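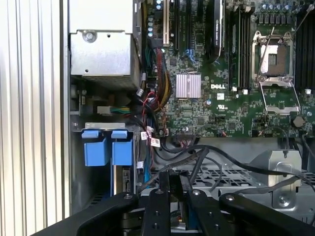 Flollitz

Minutes, Lolholm repair group, April 30, 2017

I took the notes again, so blame me for anything missing. We started late – the kettle was slow and so were we.

Last month's minutes were read and passed with one fix: the Palma order was for 8 sticks of memory.

The Dell. We spent most of the evening on it with the side open. I said I'd love to keep the Quadro card in there, and most of the table agreed, though one person wants it for the Himau machine. We voted and it stays put! The two drive carriers with the blue handles stay with the case too, please don't wander off with them. I'm to bring a fresh coin cell for the board next time and somebody else is bringing canned air (I forgot to write down who, so speak up). We also talked for ages about whether to tie back the colored wires above the drive bay. No decision.

Money. We have $96 in the tin. Up to $90 can go on spare drives, and I'll look at prices before we order.

Shelves. Three people want the old monitors gone. I'd like to keep one for testing – left for the April email list to argue over.

Other stuff. Labels on the screw jars are peeling. I'll redo them at home. Please put the small screwdrivers back in the roll when you're done, I was hunting for mine all night.

Next meeting same place, same time. Bring your own mug.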